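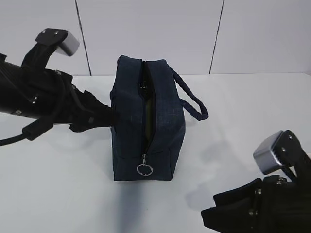
*Slide 1. Navy pouch with rope handle, zipper partly open.*

**Speaker notes -- Redow accessories review, 24 October 2026**

Good morning, and thank you for joining the Triravia session. The subject is the small zippered pouch and its place in the November range.

- Point out the boxy shape and the lengthwise top zipper. The olive-green lining shows at the opening; buyers have asked for a contrast color inside.
- Mention the flecked navy fabric. Khunthong supplies it and has 211 yards in reserve.
- The rope handle is on one side only. Members should comment on its thickness -- nine of the 40 store managers requested a thinner one.
- Draw attention to the split ring on the zipper pull. Prestent has asked whether a name tag may be attached there.

*Pause for questions before the order figures.*

The proposed first order is 1383 pieces. Approval is requested for the navy only. Other colors will be presented separately, with fabric swatches.

*Next slide: carton sizes and shelf layout.*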